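The gripper that closed when told to open

The fault came back in September, so I am writing down what happened the first time, mostly for my own use. I had already forgotten half of it and had to go through old logs to put it in order.

I work on the tabletop setup at Ponley. We have an arm with a Sirkevon gripper on it, and a table we put things on for the arm to pick up and put somewhere else. The project is called Nonberg internally and it has been running long enough that most of the obvious problems are gone. What is left are the ones that show up once and then hide for a week.

This one showed up at the end of a pick. The arm had lifted a small part, carried it over the container, and stopped above the foam like it should. The next command was to open. The gripper closed harder instead. It held for a bit under a second at full force, then the controller threw a fault and everything stopped. The part was a couple of toy bricks stuck together, so no harm done. I reset the controller, ran the same pick again, and it was fine. I ran it a lot more times that afternoon and it was fine every time.

The fault code was 59. In the manual for the Geddes controller, 59 is listed as "end effector position implausible," with a suggestion to contact support. I did contact support. They asked for a log, I sent a log, and they said the gripper had reported a position outside its own range and the controller had reacted correctly by stopping. That was true and didn't get me very far. I wanted to know why it had closed.

My first idea was our own code. We had changed the grasp routine that same week. The old version sent one open command and waited. The new version sends a target width, reads the width back, and corrects if the two don't match. If the gripper lied about its width, the new code would try to fix an error that wasn't there. Say the fingers are nearly shut around a brick and the gripper claims they are wider than fully open. The routine sees fingers that are much too wide and tells them to come in.

So the closing was ours. The bad reading was not. I want to be fair about that split, as I spent two days looking at only the first half. I put a clamp on the reading so anything outside the physical range is thrown away, and if too many readings in a row get thrown away the gripper holds where it is and the arm stops. That should have been there from the start. With the clamp in, a bad reading could no longer squeeze anything.

Then I went looking for where the bad reading came from.

The log has a line number for each message on the gripper bus. The first bad value was at line 446, and every line before it looked normal. The value itself was the largest number the field can hold, which is what you tend to see when a line drops out and the receiver fills in the blanks. I checked what the arm was doing at that moment. It was at the far end of its reach, with the wrist turned most of the way around to line up with the container.

That pointed at the cable. We had wired in a sensor line of our own some months ago, and I was never proud of how it was routed. It had slack in the middle and a tight stretch near the connector, which is the wrong way around. When the arm folded back toward its base, the slack dropped onto the work surface. When the arm reached out and turned, the tight part got tighter.

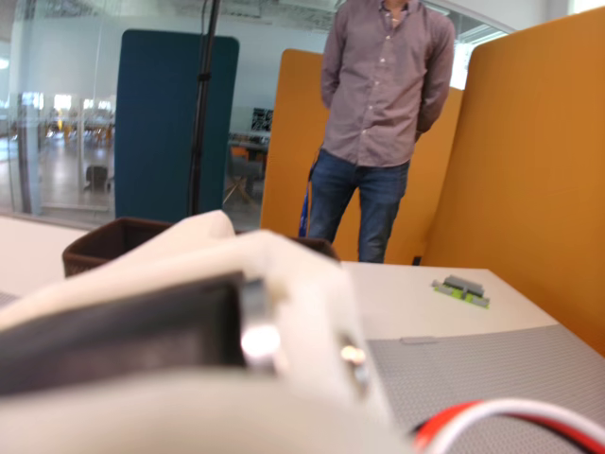
Gripper low over the table, wiring loop lying on the corner of the gray baseplate.

I had looked at that red and white loop every day for weeks and stopped seeing it. It lies right on the studs, and studs are good at catching things. If a loop hooks a stud while the arm is moving away, the pull goes straight to the connector. I tried this by hand with the power off. I laid the loop on the baseplate, moved the wrist slowly away, and watched the plug. Most of the time the loop slid free. Every so often it held, and the plug tilted a little in its socket before the loop let go. The plug never came out, and it sprang back looking perfectly normal, which explains why nothing was ever wrong when I went to check.

With the power back on and the motors disabled, I tilted the plug with a fingertip and got a 59 on the third try. I tilted it again and got another. That was a good moment after a long week.

The shield on our added line shared a ground with the gripper bus inside that plug. Tilting it broke the ground first. The bus kept talking for a few messages with no proper reference and the values went to garbage. None of this is in the Sirkevon documents, and there is no reason it should be, as the splice was our doing.

What I changed:

The sensor line now has its own connector and its own ground. It can be yanked out completely and the gripper keeps working. I tested that by yanking it out.

Both lines are tied to the arm above the wrist with enough slack for a full turn and no more. At the lowest pose we use, the loop should stay clear of the table.

The clamp in the grasp routine stays in, with a log message when it throws a reading away. I also lowered the force limit for everything except the heavier parts. We had it set high from an early test and had never put it back.

There is now a slow wrist turn at startup, end to end, with the bus watched the whole way. If a single message is bad, the day doesn't start until I have looked at the plug.

After that I needed to find out whether any of it worked, and repeating the same brick pick was not going to tell me much. I wanted long reaches, awkward wrist angles, and at least one item that would show damage if the gripper squeezed too hard. Bricks don't show anything. You can close on them at full force all day.

I ran 1,000 cycles with the motors on and nothing in the fingers first, going out to the container and back, turning at each end. That took most of two evenings. I sat near the stop button with a book for a good part of it and didn't get much reading done. No faults, and no readings thrown away. Only then did I let it near real objects, starting with the bricks again and working up to things with thin parts and hinges.
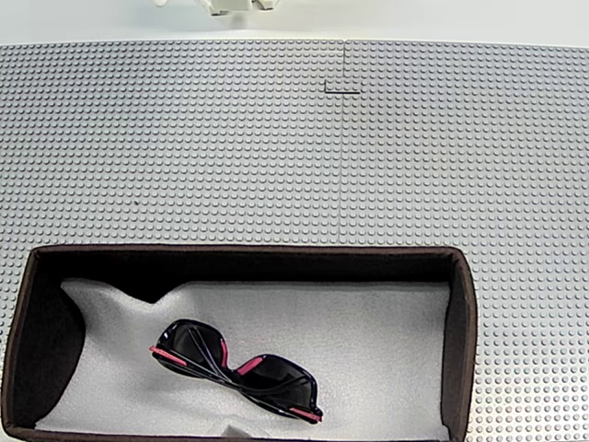 7 min read

Sunglasses are a decent test object, if a mean one. The lenses are slick and curved and the temple arms are thin, so there are few good places to hold them. Folded up like that, a grasp across the temples can slide onto a lens. Black on white foam is at least easy for the camera, but the glossy parts reflect whatever is overhead, and the width estimate jumps around as the view changes. With the old force limit I would not have put a pair of glasses in there at all.

The foam is in the container for the same reason. We used to drop things onto the bare bottom and they would bounce or slide to a wall, where the fingers couldn't get around them. The foam has lumps and hollows in it, so items can still settle at odd angles, which we do want. The dark gap down the left side is a nuisance for depth. The planner sometimes treats it as a deep hole and goes around it when it doesn't need to. It's on my list, low down.

I also found a second, smaller problem while testing. The baseplates on the table meet at a seam, and the calibration had been using a point near it as a reference. If one plate shifts a little when somebody leans on the table, the reference goes with it. This had nothing to do with code 59, but I had blamed it for 59 for an entire morning, and I moved the reference to the table itself so I won't be tempted again.

So, September. The 59 came back, once, during the startup wrist turn. The arm was empty and moving slowly, and it stopped. The grasp routine was never involved. I opened the plug and found the strain relief on the gripper side had worked loose, with the jacket pulled back a couple of millimeters. The new sensor connector was fine. I replaced the strain relief and the turn has come up clean every morning from then on.

I don't count that as fixed. A strain relief that loosens once will probably do it again, and there are still poses where the cable bends more sharply than I like. I have a right-angle plug on order that should take the bend out. If it helps I'll add a note at the bottom of this post, along with the part number, which I couldn't find anywhere the first time I needed it.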